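Folding Small Clothes: Your Questions
Print | E-mail

Do kids' shorts need folding at all?
Strictly speaking, no. They'll be on a floor by bedtime. But a drawer of folded shorts closes, and a drawer of wadded ones has to be leaned on.

The elastic waist won't lie flat. What am I doing wrong?
Nothing. Gathered elastic has its own plans. Lay the shorts on the bed, smooth from the waistband toward the hems, and leave the ruffles alone.
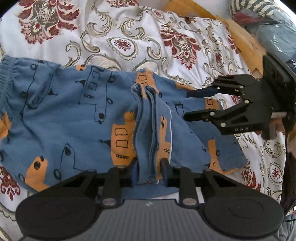
Then bring one leg over the other, tuck in the crotch point, and fold in half toward the waist. Small sizes are done at this stage. Bigger ones may want one more fold - stop before it turns into a ball.

Should the print face out?
If the child picks the clothes, yes. Ketsara Meesuk wrote to say that her son rejects any shorts he can't identify from across the room, and we see his point.

Can I do this on the bed?
Everyone does. Put the pile away before you need to sleep there.

Do I have to iron them first?
We admire the question.

How many pairs fit in a drawer?
The Prurnik small drawer holds 21 if you stand them on edge. You don't own 21. You own the same two, always in the wash.

Related items
Socks: A Reckoning
Fitted Sheets, Part 2
What to Do With Outgrown Pajamas
Letters: Farah Tuhumury on Hangers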